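首页 产品中心 协作工作站 夹持与管件 技术资料 服务 联系我们

Nerus 双臂管件对接工作站 配置与安全使用规范

产品编号:Nerus 525
适用对象:设备工程师、安全管理人员、现场操作人员

产品概述

Nerus 525 是一套面向软管、波纹管和短管接头的双臂对接工作站。两条协作机械臂相对安装,共用一张白色台面,各自带一只平行夹爪。工作站用于管件插接、取放和姿态校验,也用于工艺试验阶段的人工示教。

设备出厂时已完成双臂坐标标定。标定结果保存在控制柜内,随机附一份纸质记录。更换底座、移动台面或拆装法兰之后,原标定结果作废,须重新标定。

本页除基本参数外,主要说明交付后的使用规范。机器人本体取得的认证不代表整个工作站符合要求。夹爪、指尖附件、管件和台面布局都属于应用的一部分,风险评估应由集成方和使用方共同完成,并形成书面文件。

基本参数

台面可用宽度:2000 mm
双臂底座中心距:700 mm
单臂标称工作半径:525 mm
夹爪形式:电动平行夹爪,每臂一只
控制柜型号:Gramden 3151
急停回路:双通道,两臂共用
腕部相机:选配

适用标准

工作站的设计和验收参照以下文件:

ISO 10218-1 与 ISO 10218-2,工业机器人及机器人系统安全要求
ISO/TS 15066,协作机器人
ISO 12100,机械安全设计通则及风险评估
ISO 13849-1,控制系统安全相关部件
GB/T 15706,机械安全设计通则

引用标准如有更新,以合同签订时的有效版本为准。项目所在地另有规定的,从其规定。

共用空间的划分

两臂工作范围有重叠。台面中部为交接区,左右两侧为各臂的独立区。程序中必须为交接区设置互锁信号,一条臂进入前应先取得占用权,退出后再释放。需要两臂同时进入的对接动作,应单独编为一个协同程序段,并限制该段的速度和夹持力。

互锁不能代替碰撞检测,两项功能都应开启。调试中为排查误报而临时关闭碰撞检测的,须由授权人员操作,并在当班结束前恢复。

安全边界写入控制器后应加密码保护。修改边界的人员、原因和修改前后的数值,一并记入变更单。

夹爪与指尖附件

指尖附件的形状和材料会改变接触压力。同一套程序换用另一种附件,应视为新的应用,重新核对夹持力和接触限值。带尖角或锐边的附件不得用于有人进入的共用空间。

夹爪断电后的状态应在风险评估中写明。对于断电保持型夹爪,须准备手动释放工具,并放在操作人员可以直接取到的位置。对于断电松开型夹爪,应评估管件掉落的后果。

每班开机前检查以下内容:

1. 指尖垫无裂纹、无松动,左右高度一致。
2. 连杆销轴和底板螺栓无退出,防松标记对齐。
3. 夹爪空载开合各一次,行程内无卡滞。
4. 急停按钮按下后两臂同时停止。

螺栓的拧紧力矩按随机手册执行。拆下后重新安装的螺栓,应重新画防松标记。

线缆管理

外部线缆应留出腕部旋转所需的余量,最低点不得进入对侧机械臂的运动范围。在示教模式下以低速走完全部程序,观察线缆有无拉紧、缠绕或与台面摩擦。固定点不要设在关节转动部位的正上方。

末端连接器只允许在断电状态下插拔。线缆外皮破损时应整根更换,不得用胶带包缠后继续使用。

管件上料与台面

台面上只放本道工序需要的管件。备用件放在独立区外侧,不得占用交接区。开口朝向、放置方式和取件顺序应与作业指导书一致,班组自行调整的,先改文件再改现场。

波纹段容易受压变形,夹持位置宜选在光滑的套管段。直立放置的管件应确认底部支承稳定。视觉程序须在现场照明条件下验证,浅色零件在白色台面上的边缘识别要单独测试,必要时更换台面垫的颜色。

状态指示

腕部灯环颜色的含义由控制程序定义。两臂的颜色定义应写入操作说明,并张贴在控制柜门内侧。灯环只作提示用途,不能作为人员进入工作区的依据。需要进入时,先按停止,再确认示教器上的状态,然后挂牌上锁。

人员与培训

操作人员上岗前须完成理论和实操两部分培训。示教人员另须通过双臂协同程序的考核。一人示教时,其他人员不得操作控制柜。夜班单人值守期间不进行示教作业。

维护周期

日常清洁使用无绒布,不得用压缩空气直接吹关节缝隙。累计运行每满 2000 小时,检查减速机声响、制动器和急停回路,并复核双臂标定。检查结果由使用方存档,保修期内须能提供。

交付文件

随设备提供装配图、电气图、标定记录、风险评估模板和中文操作手册。风险评估模板由 Trajkovski 编制,使用方应按实际工艺填写,不能直接签字归档。
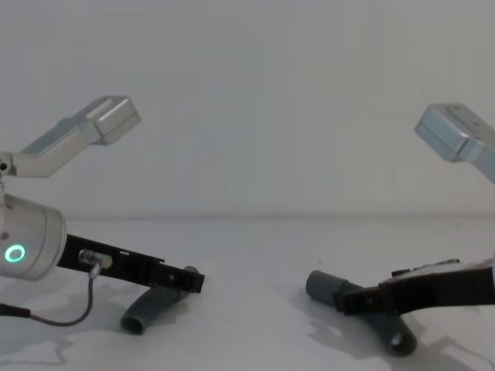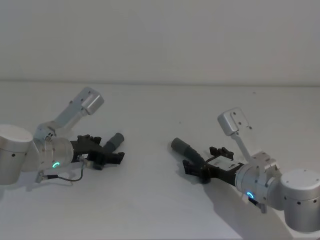
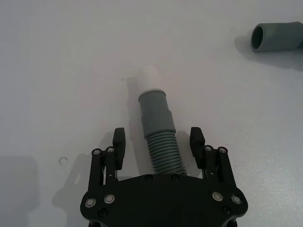 图注:白色台面上的管件作业,图中均可见黑色夹爪与灰色管状件;第三张为夹爪端视角。

相关产品

Nerus 单臂取放工作站
Gramden 3151 控制柜
Gramden 双通道急停盒
Tondel 平行夹爪指尖垫套装
Tondel 腕部线缆固定夹
Trajkovski 风险评估模板(双臂版)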